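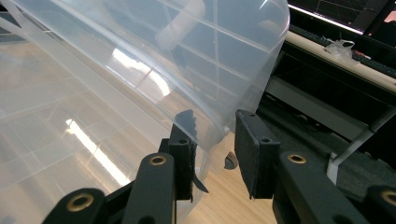

Photo: Maham Virk / Westwood

Westwood Storage Bins - data card

Contents: 942 stills of household storage bins on tabletops, 774 of them labeled. The rest are unlabeled and kept in a separate folder.

Material: translucent plastic bins, frosted or clear. Glare from ceiling lights is left in. Where a tabletop shows through a bin wall, label the bin only.

Labels: rim, wall, corner, glare. Draw the rim first - wall outlines snap to it.

Known issues: seam lines are sometimes labeled as rim. Fixes are due in August.

Contact: Kyrylo Didenko
Last updated: March 26, 2023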